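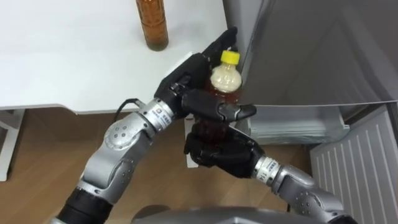

Kumville Home Board > Kitchens > Fridges and Storage
Bottled tea: door, shelf or drawer?

vija_v
Posts: 2970
Okay, I need somebody to settle this because it has been going on in my house since November. We go through a lot of tea in the small plastic bottles, and I've started keeping them standing up in the fridge door. My brother-in-law says the door is the worst spot in the whole fridge and everything should go in the drawer, lying down. I say they roll around in the drawer and I can never tell which one is open.

Also, we have the white table pushed right up beside the fridge, and it's turned into the place where every bottle sits while people make up their minds. I kind of love having it there, but I'd like to hear from anybody who has tried it the other way. We have a narrow kitchen so there aren't many choices.

Vija Vasiliauskas, upstairs flat, still arguing

coldshelf_dan
Posts: 412
Door. It's bottled tea, it isn't raw chicken. The door is made for bottles. Why would you lay down something with a screw cap?

ogashi
Posts: 3017
Middle shelf, toward the back. I'm going to be the boring one here. The door gets warm every time you open it and if your household is like mine that's every ten minutes from 4 pm on. An unopened bottle won't care. An opened one, I'd want it on a shelf.

The drawer is for vegetables. I don't know what your brother-in-law is doing.

marzipan_toast
Posts: 88
Drawer person reporting in! We have three kids and the bottom drawer is THE drinks drawer. They can reach it, they can open it, and they leave the rest of the fridge alone. I put a folded dish towel along one side and nothing rolls. Vegetables went up to the shelf in a lidded box and they've been fine up there.

ogashi
Posts: 3017
You moved the vegetables OUT of the vegetable drawer. I need to sit down.

marzipan_toast
Posts: 88
Come over, I'll make you a sandwich with my perfectly crisp lettuce.

vija_v
Posts: 2970
See, the towel is a good idea, I hadn't thought of the towel. I'd still have the open bottle problem though. Unless I only put the sealed ones in the drawer and keep one open one in the door? That feels like something two people could agree on.

One more thing, what do you all do about the foam? If a bottle's been handled at all you get that pale layer up in the neck, and then whoever unscrews the cap gets it on their hand.

coldshelf_dan
Posts: 412
Stop shaking it?

vija_v
Posts: 2970
I don't shake it, Dan. It comes home in a tote bag on a bus.

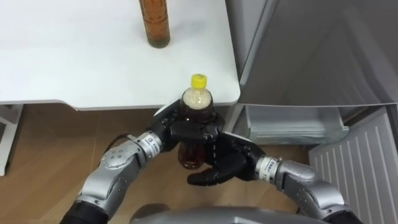
Page 2 of 3

husum_kitchen
Posts: 640
Foam on tea is normal, mine does it too. Look at the neck on that one with the yellow cap, all pale and cloudy over the brown. Leave it standing for 30 minutes before you open it and see where you are. If you want it to go faster, put it in the fridge and forget about it, and have a glass of water in the meantime.

Standing up is what matters here, so that's a vote against the drawer from me.

ogashi
Posts: 3017
Agree on leaving it to stand. Don't agree it's a vote against the drawer for sealed ones, since you take it out, stand it on the table, go find a glass, come back. (I can't believe I'm defending the drawer.)

marzipan_toast
Posts: 88
SCREENSHOT TAKEN

tilly_b
Posts: 19
New here, hi. Can I ask what's better about the little bottles in the first place? I make a pitcher every other day and it costs next to nothing. I used to buy bottled and when I added it up I was spending 120 dollars over a summer on tea. Now I buy one box of bags and a couple of lemons.

vija_v
Posts: 2970
Hi Tilly, welcome! No good reason, except that I take one with me in the mornings and a pitcher doesn't fit in my bag. I do wash some of them out and refill them from a pot. The caps are easy to spot, too — with a bright one I can find it at the back of a shelf without moving the pickles.

husum_kitchen
Posts: 640
I wouldn't refill those many times. The neck is narrow, you can't get a brush in properly, and tea leaves a film. If you're going to brew it yourself get a glass bottle with a wide mouth and be done with it.

coldshelf_dan
Posts: 412
Oh here we go, the glass people. Glass is heavy, it slides around in the door, and you drop it once and you're picking bits out of the floor for a month. I dropped a quart of cider in the old apartment and was still finding pieces under the stove when I moved out.

husum_kitchen
Posts: 640
So hold on to it, Dan.

ogashi
Posts: 3017
Dan does have a point about the floor. Vija, yours is that wood-look floor on the diagonal, right? How is it for drips? I've got boards with a proper gap between them and sticky tea goes straight down in there. We had ants over it two years in a row.

vija_v
Posts: 2970
Yep, light brown, laid on the diagonal. I wipe it with a damp cloth when I see something and that's the whole routine. Crumbs are worse than drips. There's always one little dark speck of something between the table and the fridge, I sweep it up, next day there's another one.

I went back and forth on the glass thing. We do keep one tall brown bottle out and it mostly lives on the table, so I can't claim to be anti-glass. It's too tall for the shelf unless I move the shelf, and I'm not moving the shelf again. Last time I did that it took the whole evening and I put it back in upside down.
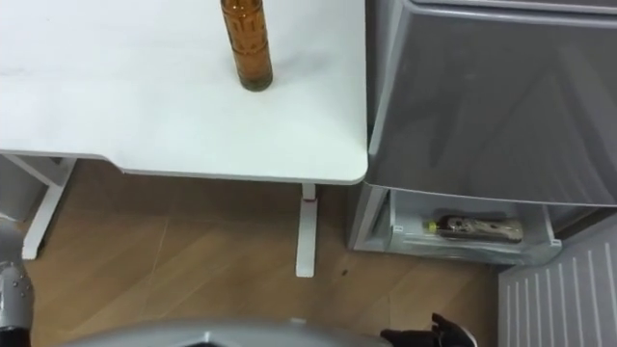
Table next to the fridge, with the tall amber bottle on it.

marzipan_toast
Posts: 88
Ooh, I like that table! Is the corner rounded on purpose? Mine has a square corner at exactly hip height and I have the bruises to go with it.

vija_v
Posts: 2970
It came that way, rounded at the fridge end, and the front edge has a bit of a curve to it. It marks easily though. I've got gray scuffs over on the left that I've tried baking soda on, dish soap, one of those white sponges. They get fainter and then I notice them again when the light's on.

tilly_b
Posts: 19
Would that table work with the fridge on the other side? I'm planning mine now and the only free wall is to the right of the fridge. I'd been looking at one of the narrow ones from Jansen but the legs are in the way of where the bin goes.

vija_v
Posts: 2970
I'd check which way your door opens first. Mine's fine because I can take something out and set it down on my left. If the door swings over the tabletop you'll be reaching around it every time with your hands full. Slim legs help a lot, I can get a broom in under there without moving anything.

ogashi
Posts: 3017
Tape the outline on the floor with masking tape and live with it for a few days. I did that before we bought ours from Brokon and ended up going one size down. My wife stepped over the tape as if it was a real table, which was very sweet of her.

Also leave a little gap at the side of the fridge. Check your manual for how much, they're all different.

coldshelf_dan
Posts: 412
So did we decide? Door?

husum_kitchen
Posts: 640
Shelf for anything open.

marzipan_toast
Posts: 88
Drawer. With towel.

vija_v
Posts: 2970
Trying it with sealed ones in the drawer on a towel, open one on the middle shelf with the cap on tight, glass bottle stays out. Brother-in-law has been told. He says he was right, I say he was right about half of it, and he's coming to dinner so I'm sure I'll hear the rest.

Dan, sorry, the door is getting the mustard.

coldshelf_dan
Posts: 412
Mustard doesn't need to be in the fridge.

ogashi
Posts: 3017
Dan, start your own thread.

— Ognjen Gashi

tilly_b
Posts: 19
Wait, it doesn't? I've got two jars in there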